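Skikeck opens flower-arranging sessions at its Motgate workshop

24 June 2025

Anyone who has ever tried to get a bunch of flowers to stand up nicely in a vase will have some sympathy for the two-armed robots at Skikeck, which have been working at that very job all month in the company's long, bright room on the upper floor at Motgate.

The project goes by the name of Laveo, and it has been running since the spring with 4 robots and a changing crew of operators, most of them local people working half-day shifts. Their task is to guide the arms by hand controls through a small household chore, from the first reach to the last, while the cameras on the machines take everything down. Each complete run is saved as one example, and the examples are later fed to a learning system that is meant to pick up the chore from them. By the middle of this month the team had saved 1,620 runs, and flower arranging accounts for 700 of those, more than any other chore on the list (folding napkins comes second, and sorting cutlery trails a good way behind).

Flowers were the operators' own suggestion, and the engineers, who had been planning another round of stacking cups, were glad to be talked into it. A cup is much the same cup every time you pick it up. Stems come long and short, they bend where you don't expect them to, and they roll when they are set down on a smooth table. An arm has to come in at a different angle for nearly every one, and the operator has to decide on the spot whether to go for the bottom of the stem or somewhere nearer the middle. Those little decisions are what the company is hoping to collect.

Before each run the table is laid afresh, with the flowers put out in a new order and the vase moved to a new spot. Operators are asked to work at an ordinary pace and to keep going if something slips, picking it up again just as they would at home. Runs with a fumble in them are kept and marked as such, and the Laveo team says it would be sorry to lose them. Only runs where a camera has dropped out or an arm has had to be stopped are thrown away, and that has been a small share so far.

It is slower work than people imagine when they sign up. New operators get 3 days of practice before any of their runs are kept, and several have said that the hardest part is learning to stop looking at their own hands. After that it becomes rather pleasant, by most accounts, and there is a friendly rivalry between the morning and afternoon shifts over whose arrangements look best. A sheet by the kettle keeps the score, and the afternoon shift was ahead when we called in.
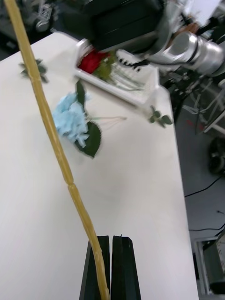 Up close at the Laveo table: a gripper holds a tall straw-colored stem while a second arm works over the tray and vase.

The next chore will be setting a breakfast table, which is due to start in September and will bring in a second room at the far end of the same floor. Skikeck is working on that part with Vasconcelos, a kitchenware firm that is lending the bowls and plates, and the two companies expect to share the finished set of examples between them.

More operators will be needed by then. No experience with robots is asked for, though applicants should be comfortable sitting for a couple of hours at a stretch and should have reasonably steady hands. Forms can be picked up at the Motgate front desk during office hours, and the team is happy to let people watch a session before they make up their minds.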